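How to Test Whether a Gripper Can Fold Your Laundry Yet

Start with one garment, laid flat on the bed, and be patient with yourself and with the machine!

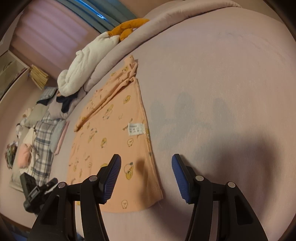 My own rule at Woltau is 50 tries per shirt before I change anything – it sounds like a lot, I know, but the first few always flatter you.

1. Smooth the garment and turn any sleeve inward.
2. Close the jaws on a single layer near the hem. Two layers is the usual mistake.
3. Lift slowly, carry the hem toward the collar, and let go low.
4. Write down every miss, even the silly ones.

Can it do the whole basket yet? Not at my house, but a plain fold is well worth trying.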